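White flat-pack shelving: are your uprights straight?

Print this thread | E-mail to a friend

tansybell wrote:
Started on the Clarar shelves on Monday and I'm loving it so far! Tall, plain, white, and they'll hold every cookbook I own. One question before I go further. The long boards feel a touch bendy when you stand them up, so do I fix the back panel first or leave it till the end?

mortice_mick wrote:
Back panel last, always. Get the frame square, measure corner to corner both ways, then pin it. Mine is 200 cm by 80 and it hasn't budged.

oddsocks8 wrote:
Disagree, Mick! I put two pins in the top of the back panel early on and it pulls everything true as you go. Did my Grikia that way and it was a joy.

tansybell wrote:
Ooh, now I'm torn. A couple of pictures of the long white pieces, both with a hand close in:
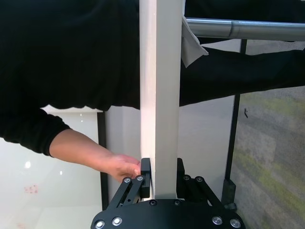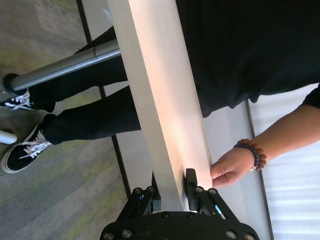 White uprights, being held. Second one shows the flat of the board best.

mortice_mick wrote:
Lovely clean finish on those. Keep a hand on them till the first shelf is in, and do the screws up finger tight only. Then go round again with the driver once it's all at 90 degrees.

oddsocks8 wrote:
Agree with him there, for once. And stick felt pads on the feet before you stand it up, you'll thank yourself when you want to hoover behind it!

tansybell wrote:
Felt pads, brilliant, I've got a whole sheet in the drawer. Going with Mick's way for the back panel (sorry socks) and I'll try yours on the little one for the hall.

Reader comments (2)

pipkin: Same shelves here, painted the inside of mine mustard. So cheerful!

lowbeam: Mick's way didn't work for me, our floor slopes. Wedge first, then measure.

Contact us | Copyright Rajan Home Forums | Back to top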